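Funolik Kitchen Set, data card

Hello, and thanks for looking in! Funolik is a small set of simulated runs we put together for teaching a two-armed robot to tidy a dining table. There are 300 runs so far, split across 9 room layouts, and 32 of them are held back for testing (please keep them out of your training mix).

Every run has the camera view from each wrist, the joint positions and a short written task. Some start well away from the table — we wanted plenty of approach in there too. 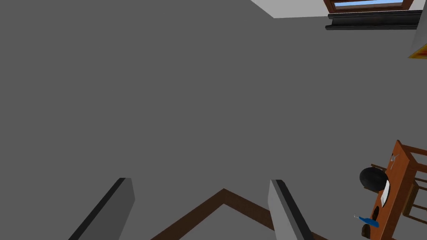
Left wrist view, gripper open, dining table at lower right.

Questions are welcome on the Taline page.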